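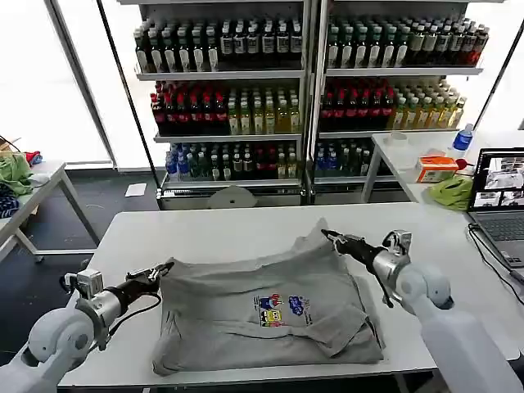 Guto shirt folding: questions we keep getting

What is Guto?
A folding policy trained at Marnstead on teleoperated demonstrations. It drives two arms at a table and takes camera images in, joint targets out. This page covers the version we finished in May. Older numbers you may have seen in slides are from a different test setup and should not be set next to these.

Is the success rate really 88 percent?
On our test, yes. Before you repeat it, look at what the test was. A trial started with one T-shirt laid on the table by a person, and it passed if a second person judged the result "folded." That judge worked in the same lab. We had a written rule for what counts, but it leaves room for a generous reading, and we would expect an outside judge to land lower.

How much data went into it?
3103 demonstrations. People ask whether more would help. We don't know. We never trained on smaller slices of the set in a careful enough way to draw a curve, so anyone who shows you a scaling plot for Guto made it up.

How many different shirts did you test?
Four. They were all short-sleeved, and all of them also appear in the training data. We say this near the top of the report and it still gets lost when people quote the result. Folding a shirt the policy has seen many times is a much easier job than folding yours.

Does it work on shirts with prints or logos?
We can't separate that out. A print on the chest might help the policy tell front from back, or might just be something it has memorized. The experiment that would settle it is plain copies of the same shirts, and we have not run it.

Bralow reports a higher number. Are they ahead of you?
Maybe. Their test starts from a shirt already spread flat and ours does not always. They also allow a human reset in the middle of a trial, as far as we can tell from the write-up. Neither choice is wrong, but the two figures don't belong in one table. We asked for their starting poses and would be glad to run them.

Does the policy recover from its own mistakes?
Sometimes. It will regrasp a sleeve it has dropped. It will also pick at the same bunched corner until time runs out. Our demo video shows the first kind of behavior more than the second, and you should weigh it as you would any demo video.

What about the Bettencourt metric?
We compute it and list it in the appendix. It scores the outline of the finished fold and ignores what is going on inside, so a shirt with a sleeve wadded up underneath can score well. We would not pick a method on it alone.

How long does one fold take?
Over 2 minutes for most trials. A person is far quicker. We left speed out of the headline on purpose, and some readers have fairly called us out for it.

Can I use this in a laundry or a store?
No.

Will you release the failed trials?
Yes, with the code, under the same download.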